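Pranthorpe Play Library: Progress Report to the Clumlow Fund
Wooden puzzle and assembly sets, second period 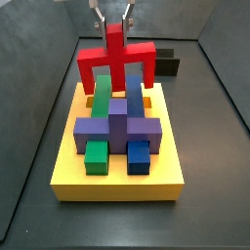
When we applied for this money, I wrote that I had doubts about whether wooden assembly puzzles would earn their shelf space. The Fund gave us the grant anyway and asked for a frank account. I still have most of the doubts, though a couple have moved.

Spending so far

The sets line stands at $700, all of it spent. Most went to two suppliers, Jovia and Öztürkmen, and the rest went on lidded bins and labels. I had hoped to hold something back for replacement pieces. Both suppliers told us that single pieces could be ordered, but when we tried in September, Jovia quoted a price for one block that was close to the price of a small set. We did not place the order. I would like to know, before we spend any more, whether the Fund would pay for spares made locally.

What we bought

We now have 12 sets on the shelf. They are mostly the kind with a thick base board and brightly colored blocks, where some of the pieces stand on the board and others have legs meant to go down into slots. The red arch piece on the yellow board, with its post on top and its two legs, is the one people ask about first. It is big and bright, and it goes toward the back of the board, behind the smaller blocks.

That order matters more than the instruction sheet lets on. A child who fills the front of the board first has to reach over everything to set the arch, and the legs need to be fairly level when they come down. If one leg is lower than the other it meets the board early and the whole thing tips. Adults do this as often as children do. Benoît Pichon, who runs our Thursday table, now sets out the arch and the board by themselves and adds the small blocks later. It takes the frustration out of it, but I wonder if it also takes out the puzzle. We have not settled this between us.

Use

We have logged more than 200 loans and table sessions since the sets arrived. I would be careful with that figure. A family that takes a set home for a week is one entry, and so is a toddler who sat down, pushed a block off the table and left. The log sheet has no column for time spent, and I did not think to add one until the period was nearly over. The new sheet has it.

The application claimed the sets would help with "spatial planning and hand control." I can't show you that they do. What I can say is that the slotted sets hold people at the table longer than the plain stacking blocks we already owned, at least on the days when I was there to watch. Parents say nice things on the comment cards. They say nice things about the marble run too, and that has been broken since spring.

Condition

Paint is holding up better than I expected on the boards and less well on pieces with narrow legs. The slots collect crumbs and, once, modeling clay, which took Benoît most of a lunch break with a wooden skewer. We are asking families to wipe the boards with a barely damp cloth and leave them out of the dishwasher. Yes, that had to be added to the label.

Two sets came back short. One of the missing blocks turned up in the returns cart; the other has not been found and that set is marked incomplete. It still goes out, since a gap on the board bothers the grown-ups more than it bothers anyone under six.

Behind schedule

The picture cards showing each finished board are not done. I underestimated the work, and the first batch had the colors so washed out that the orange and the yellow looked the same. Matching sets to bins is also slower than planned -- both suppliers use a very similar yellow, and a block from one will sit on the other's board well enough to fool whoever is packing up.

Next period

We will finish the cards, use the new log sheet from the first day, and price a small run of spare blocks. I am not asking to expand the collection. If the new log shows the sets sitting on the shelf, I would sooner see the second payment go to repairs.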